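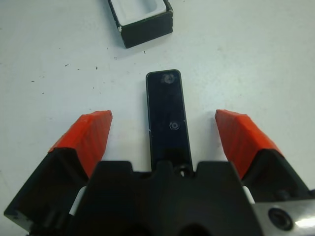
Student Projects / Second Year / Shared Workspaces

Home Modules Reports Staff Contact

Noise and seating in the Vesby study rooms

This report looks at how students use the two shared study rooms in the Vesby building and whether the seating plan affects how noisy they get. We chose the subject after complaints in the course forum about the larger room, Stenow, which many people on our course had stopped using in the afternoon.

Method

We visited both rooms over 9 sessions in October, always between lunch and early evening. In each session we sat near the door and wrote down anything that made us look up from our work: talking, phones, chairs being dragged, bags dropped on the floor. We also left a short paper form by the entrance asking people why they had picked that room. We did not use a sound meter. The one we had booked was out on loan, and the phone apps we tried gave very different readings from each other. 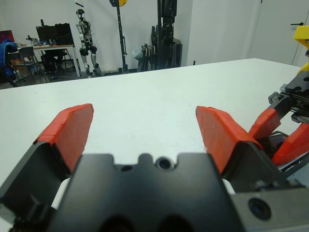

The forms were less useful than we had hoped. Most people ticked "close to my next class" and left the rest blank. The comments that were filled in mostly concerned heating and plug sockets, and a few asked for the doors to be fixed so they close quietly.

Results

Stenow was the noisier room in all but 2 of the sessions. Most of the noise came from the long middle tables, where groups sat facing each other and people at the far ends had to raise their voices. The smaller room, Tan, has desks along the walls. Students there mostly worked alone and went into the corridor to take calls.

Chairs were a bigger problem than we expected. Those in Stenow have bare metal feet and the floor is hard. A single person leaving could be heard across the whole room.

Discussion

We can't say for certain that the tables cause the noise. Groups may choose Stenow since they already plan to talk. A fair test would mean moving the furniture for a few weeks and repeating the visits, and we had no permission to do this.

We would suggest felt pads for the chairs first, as they are cheap. After that, the long tables could be split and turned so that groups sit closer together. Our notes and the blank form are in the appendix.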